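Ticket 279: Label printer drops jobs after sleep
Status: Pending confirmation
Opened by: Raghda Saliba, Isbridge
Assigned to: Remigiusz Grabowska

Reported: Prindo queue on the second-floor print server stops after the label printer has been idle for 30 minutes. Jobs show as sent, nothing prints. Power cycling clears it until the next idle period.

Log, Wednesday, May 26, 2021

Pinged the printer while asleep, no reply. Server still lists it as online. Event log has 21 timeout entries, all on the same port.

Swapped the network cable and moved to another switch port. No change.

Firmware is the November build. Updated to current, reset to defaults, re-entered the static address. Still drops.

Found the switch had energy-saving Ethernet turned on for that port group. Turned it off — printer now answers ping after sleep. Sent a test batch of 132 labels, all printed.

Attachment 1:

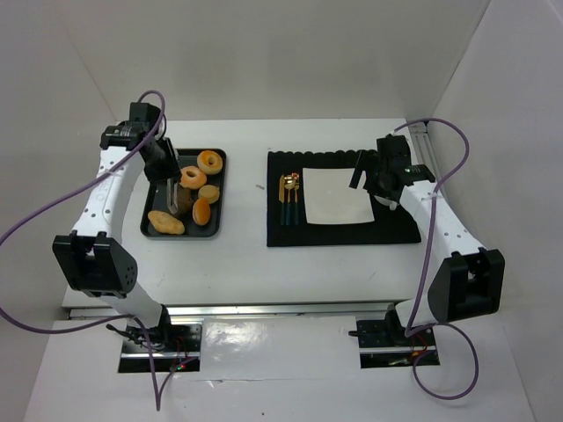
Photo: Bartosz Makowska / Ristard

Test file printed at full size with no scaling. Left the queue running with sleep enabled. Raghda to confirm after a full idle period tomorrow morning. If it drops again, collect the port log before power cycling — the restart wipes it.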